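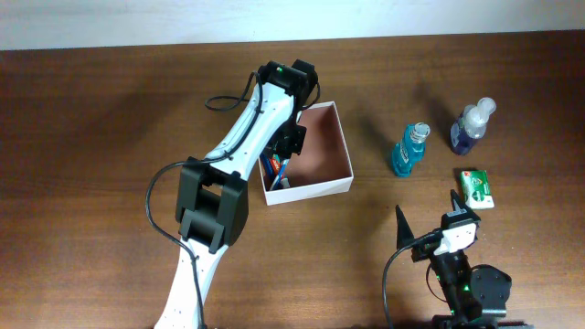 Rimora Packing Cell, Phase 1
Progress report to the Seidel equipment fund, 17/03/2026
Prepared by: Heike Dreßler
Budget holder: Ludger Schmieder

1. Status

The trial bench is set up and in daily use. Work in this period covered packing of mixed toiletry items into a small open carton, and the cost planning that follows from it. The purchase request for Phase 2 is not yet final. One quote is outstanding and the cable question in section 4 affects the order.

2. Spending

Approved for Phase 1 small equipment: 3,384 euros. Spent or committed: 1,507 euros. The spent amount covers power supplies, table clamps, replacement finger sets and the stock of test goods. The arms themselves were charged to the previous grant and do not appear in this figure.

The remaining 1,877 euros was planned for a turntable and a second lighting unit. Rüdiger Teuber has asked that the turntable be dropped. The carton can be reached from both sides where it is, and the turntable would add a controller that has to be maintained. I agree. We ask for permission to move that line to spare parts, without change to the total.

3. Work on the bench

The test set consists of toothbrushes, toothpaste, mouthwash, a pump bottle and a small flat carton. These were picked for their different shapes and weights, and because they can be bought locally in quantity. The pump bottle remains the hardest item. Its center of mass shifts with the fill level, and the pump head gives the fingers no flat surface. It is left out of the two-arm runs until the wider fingers from Gruvach are delivered.

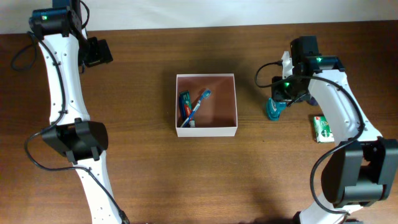
Figure 2. Two-arm layout with the carton between the arms. Toothbrush and toothpaste in the carton.

Each arm has its own side of the table and shares the area over the carton. The control software locks this shared area to one arm at a time. The lock is safe but slow, and it is the main limit on cycle time at present. Frauke Kramer is testing a smaller lock zone, sized to the carton opening plus a margin of 88 mm. Results will be in the next report.

4. Points that affect purchasing

Cables. The cables run outside the arm links and form loops at the wrist. This is acceptable on a test bench. For a cell that runs full shifts we want guided cable sets, and Lukier offers them only as a factory option — they cannot be ordered later as a kit. The decision must therefore be made before the order is placed.

Table. A wooden top is adequate for Phase 1. Phase 2 should have an aluminum profile base with fixed mounting points, so that arm positions do not have to be calibrated again after every move. Hannelore Engelhardt has the drawing.

Fingers. We budget for six spare sets in the first year. This is based on wear of the finger pads so far and may be high.

5. Open items

Lukier quote with guided cables: requested, no reply yet.
Gruvach wide fingers: ordered, delivery date not confirmed.
Transfer of the turntable line: awaiting approval from the fund.
Risk assessment for two arms in a shared area: draft with Hannelore Engelhardt.

If the transfer is approved and the Lukier quote is received in time, the Phase 2 request will be submitted in September. Copies of the invoices are held by Ludger Schmieder and can be sent on request.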